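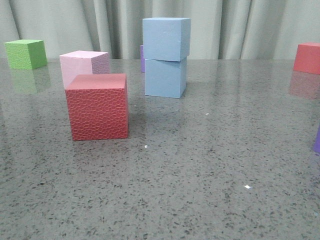
Two weeks in Argentina: what I learned about how people live there (a thread)

1/ OK so I got back from Argentina in February and I've been boring everyone I know about it ever since. Now it's your turn! This is mostly about food, manners, history and the way people talk, so if you came for glaciers I'm sorry, we never got that far south.

2/ First thing. Dinner is LATE. I'd read that it was late and I still wasn't ready. We walked into a restaurant at 7 p.m. on our first night and the chairs were still up on the tables. By 10 the place was packed, and there were little kids and great-grandmas in there, all wide awake.

3/ What saves you is merienda, the snack in the late afternoon. Coffee with milk, a couple of medialunas (small sweet croissants, kind of sticky on top), maybe toast with dulce de leche. I have kept this up at home and I'm not giving it back.

4/ Mate. You pronounce it MAH-teh. It's a bitter green tea you drink out of a gourd through a metal straw, and the whole group shares the one gourd. One person pours, and it goes pourer, you, pourer, next person, pourer again.

5/ Do not say "gracias" when they hand it to you. Gracias means you're done and don't want any more. I said it on my very first turn, very politely, and then sat there for an hour wondering why the gourd kept skipping me.

6/ Also don't stir it with the straw. I got a gentle hand on the wrist for that one.

7/ The drink goes way back, by the way. The Guaraní people were using yerba mate long before the Spanish showed up. The Jesuits later grew it on their missions up in the northeast, and you can still visit the ruins of San Ignacio Miní in Misiones. Red stone, red dirt, my sneakers are still orange.

8/ We stayed near there for 2 nights at a guesthouse called Hornero. It's named after the national bird, a little brown guy that builds a nest out of mud shaped like a bread oven (horno = oven). Once you know what the nests look like you see them on every other fence post and power pole.

9/ Language stuff! If you learned Spanish in a US high school like me, get ready. They say "vos" where you learned "tú," and the verbs change too. So "tú tienes" is "vos tenés." And in Buenos Aires the double L comes out like "sh." Street = "CA-shay." Rain = "SHOO-via." It took me days to stop hearing it as a different language.

10/ A lot of the music in the accent gets put down to Italian immigration. Huge numbers of Italians came over in the late 1800s and early 1900s, and you hear it in the slang as well. "Laburo" for work is from Italian "lavoro." Goodbye is "chau," which you already know how to say.

11/ Italians also explain the pizza, which is thick and absolutely buried in cheese. You can get a slice of fainá, a flat chickpea thing, and lay it right on top of your pizza. Carb on carb. I had questions and then I had seconds.

12/ And gnocchi on the 29th! Lots of families and restaurants do ñoquis on the 29th of the month, and you put some money under your plate for luck. The story is that it's the end of the month, payday's still coming, and potatoes and flour are cheap. I put a bill under mine and then forgot it there, so somebody got lucky.

13/ It's not all Italy and Spain, though. There are old Welsh towns in Patagonia where you can have a proper tea with cake, and there's a very old Jewish community, including Jewish gauchos who farmed out in Entre Ríos. In the northwest, the Andean side, you hear Quechua words everywhere, and the Pachamama (Mother Earth) gets her own offerings every August.

14/ Things I'd tell a first-timer about manners: one kiss on the cheek, right side, for hello AND goodbye, and you do the entire room. Leaving a party with 17 people in it is a project. I started saying my goodbyes a half hour before I wanted to go.

15/ Sunday is asado. I kept calling it a barbecue and kept getting corrected. The fire takes ages, the meat takes longer, and only the asador touches the grill. When it's finally served there's a round of applause for the cook. I would like this brought to my house for weeknight pasta please.

16/ Tango, quickly: it grew up in the poorer port neighborhoods in the late 1800s, with African, European and local roots all mixed together. At a milonga (the dance night) people ask each other to dance with just a look across the room. I spent the evening staring hard at my drink in case I agreed to something by accident.

17/ That's all I've got tonight. Empanadas need their own thread, every province thinks the others do it wrong, and I took notes.

Comments

piststead: The gracias thing!! Did the exact same at my in-laws' place in Córdoba. They still bring it up.

Lakholm_reads: Please do the empanada thread. Salta ones with potato or I'm unfollowing

bang.bang: how was the bus up to Misiones? thinking of doing it overnight

piststead: @bang.bang take the one with the seats that go all the way flat, worth every peso

rainy_tuesdays: My grandma was from Rosario and we always did the gnocchi on the 29th, I had no idea other people did it too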